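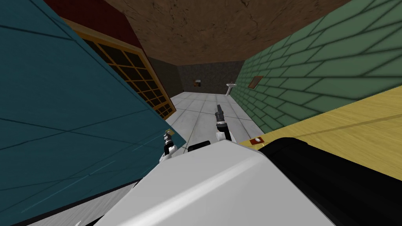
Two-armed robot in a simulated house, with a tiled passage leading to a sink. Render: Drustance

Drustance has published a code of practice for testing household robots in simulation, dated 14/03/2026. It covers mobile machines with two arms working at doors, cupboards and narrow passages, and takes effect in April.

Under the code, a test report must state the simulator version, the room layout and the starting position of the robot. Results from fewer than 10 layouts may not be given as a single success rate. Contact between the robot's body and a door or wall has to be logged separately from contact made by the grippers - earlier drafts treated the two as one.

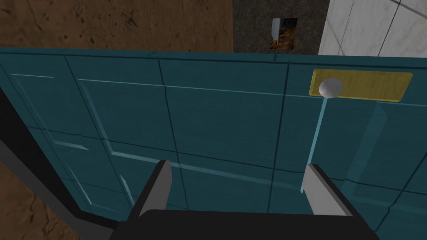

Doors take up the longest section. Clear opening width must be recorded for each one, and any door narrower than 630 mm is to be reported in its own group. Handle position and the direction of swing are also required. A run in which a gripper passes through a solid surface is void and must be listed as such.

"Two labs could quote the same figure for quite different tests," said Kieran Dawber, who edited the text. "We want the conditions written down next to the figure."

Kesura and Pilkington commented on the draft. Jillia, which maintains a set of room layouts, will add the required fields to its files in version 4. Comments on Annex 2, on camera placement, remain open.
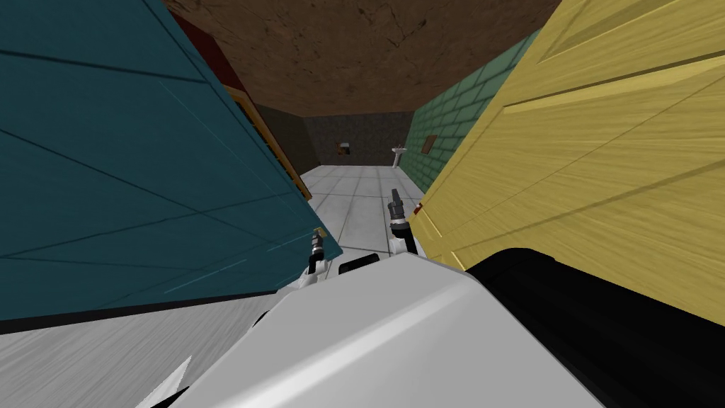 Both grippers at the gap between a teal panel and a yellow wooden door. Render: Drustance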